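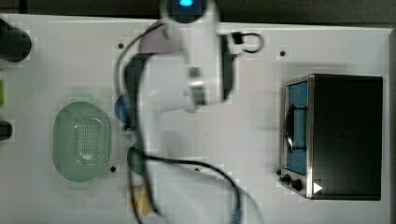 White arm in motion over a white tabletop.

Peace lily (Spathiphyllum): questions on growing, watering and repotting

Bamlow Plant Help. Last revised Jan 4, 2025.

How much light does a peace lily need?
Bright indirect light gives the most flowers. The plant will live in a dim room, but it will produce leaves only, and growth will be slow. Direct midday sun scorches the leaf surface and leaves pale, papery patches that do not recover. An east window is suitable all year. At a south window, keep the pot well back from the glass or hang a sheer curtain.

What temperature is suitable?
Between 17 and 80 °F is too wide a range to be of any use, although it appears on some plant labels. Frost kills the plant. Keep it in a normally heated room, and do not let the night temperature drop much below 60 °F. Cold drafts cause blackened leaf edges. Plants moved outdoors in May should stay in full shade and come back inside before the nights turn cold.

How often should I water?
Check the soil every 7 days and water when the top inch is dry. In winter the interval is usually longer. Water until it drains from the bottom of the pot, then empty the saucer after 20 minutes. The leaves droop when the root ball is dry and normally stand up again within a few hours of watering. Repeated wilting yellows the lower leaves.

The soil is wet and the plant is still drooping. Why?
Probable root rot. Slide the plant out of its pot and inspect the roots. Healthy roots are pale and firm. Brown, soft roots should be cut off with clean scissors and the plant reset in fresh mix, in a smaller pot if a large part of the root mass has been removed. Do not feed until new leaves appear.

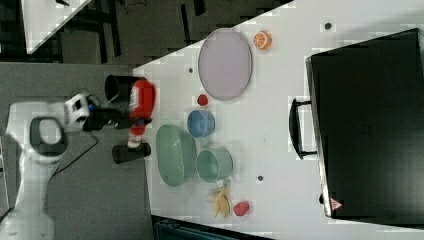

Reading time: 3 min

Which potting mix should I use?
A peat-free houseplant mix with added perlite or fine bark, up to 20 percent by volume. Garden soil packs down in a container and should not be used. The Drenora houseplant mix sold through this site already contains bark and needs no additions.

When do I repot?
When roots circle the base of the pot or come out of the drainage holes. Spring is the best season. Go up one pot size only. A pot that is much too large holds water the roots cannot take up. Set the crown at the same depth as before.

Does it need fertilizer?
Half-strength liquid feed once a month from spring to early fall. None in winter. Brown tips with a white crust on the soil indicate a buildup of salts. Flush the pot with plain water and skip the next feed.

Why are the flowers green?
The white part is a modified leaf called a spathe. It turns green with age. Cut the whole stalk at the base once it fades. Spathes that are green from the start usually point to too much feed or an old plant in low light.

Can I divide it?
Yes, at repotting time. Separate the clump by hand or with a knife so that each section has several leaves and its own roots. Plant the sections right away, water them in and keep them out of strong light for two weeks.

What is the difference between Gridlow and Daly?
Both are trade names used in our catalog. Gridlow is the compact form, suited to a shelf or desk. Daly is taller, with broader leaves, and needs a floor pot. Care is the same.

Is it safe around pets?
No. All parts contain calcium oxalate crystals, which irritate the mouth and throat of cats and dogs. Place the plant out of reach. If an animal has chewed it, call a vet. The sap may also irritate skin, so wear gloves when dividing.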